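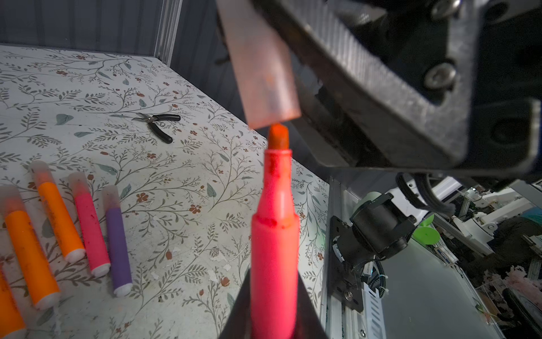
Thread last updated in August, 4:40 pm

1/ I've worked the marker bench at Drendell for a long time. We refill and recap felt markers for schools and art rooms. Since the start of winter part of that job has been done by two robot arms. A few people asked what it's like, so I'm writing it down.

2/ The old way: you sit, pick up a marker, check the tip, push the cap on until it clicks, put it in the tray. A full tray is 300. By the second tray your thumb is sore. By the end of the week you're opening jars with your elbow.

3/ The arms do the capping now. One holds the barrel, the other brings the cap. It's the same thing we did with two hands, only slower. People expect it to be fast. It isn't, and management knew that when they bought in.

4/ What changed for me is that I don't cap much any more. I lay out the markers, watch the first few, and sort out whatever goes wrong. Dried ink on the rim is the usual trouble. A person feels it and gives the cap a twist. The arms had to be shown.

5/ Dorota Kozłowski did most of the showing. She capped by hand for years and her wrists are bad, so they asked if she'd like to train on the cell. She's on a higher pay grade now. I was glad about that, and she pushed for it in writing before she said yes.

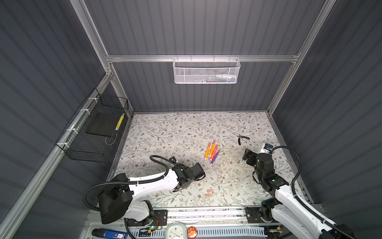 Four markers between the two arms. Pliers stay on the table.

6/ Someone asked about the flowers. It's patterned paper. The programmer, Ákos Vass, wants the arms to work on busy backgrounds as well as plain ones. It marks and tears, and when it gets bad enough we lay a new piece.

7/ The pliers are ours. If a cap is really stuck you stop the cell, wait for the light at the door, then go in. Olumide Fashola wrote that rule up on the first day, and he's strict with everyone about it, including the plant manager.

8/ Numbers, because they get quoted at us in meetings. On the last full tray we checked, 294 out of 300 were capped properly. The other six went back to a person. On a good day by hand I'd miss fewer than that, but I wouldn't want to do it all day again.

9/ Jobs. There were five of us on the bench and there are four now. Tamás Medve retired and they didn't replace him. No one was let go, but his spot is gone and I think it should be said that way. The union has asked for a plan for the rest of us and we haven't seen one.
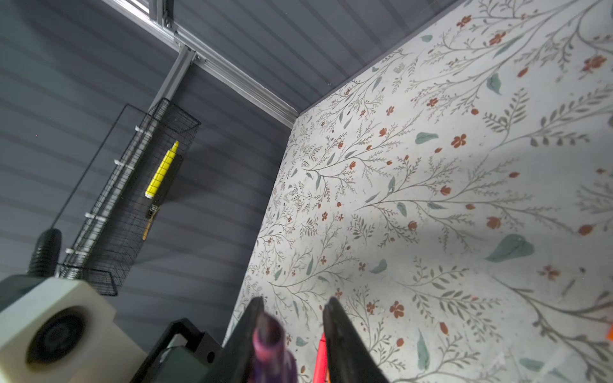

Wrist view, toward the mesh basket on the wall. Purple in the gripper.

10/ We get the wrist views on a monitor beside the bench. It took me a while to read them, as everything sits at an angle. Now I can usually tell from the screen if a grip is off.

11/ Things I miss: talking. We used to sit across from each other and the whole morning went by. With the cell you're on your feet facing a screen. Florence Lapointe asked for a second stool so two people can watch together, and we did get that.

12/ Things I don't miss: the thumb. Also the ink. I used to go home with orange fingers every night.

13/ The building dates from 1907 and the floor isn't level, so the cell had to be shimmed twice. Leave time for that if your shop is getting one.

14/ Next is purple and pink in mixed trays, 200 to start. I'll add to this once we've run a few.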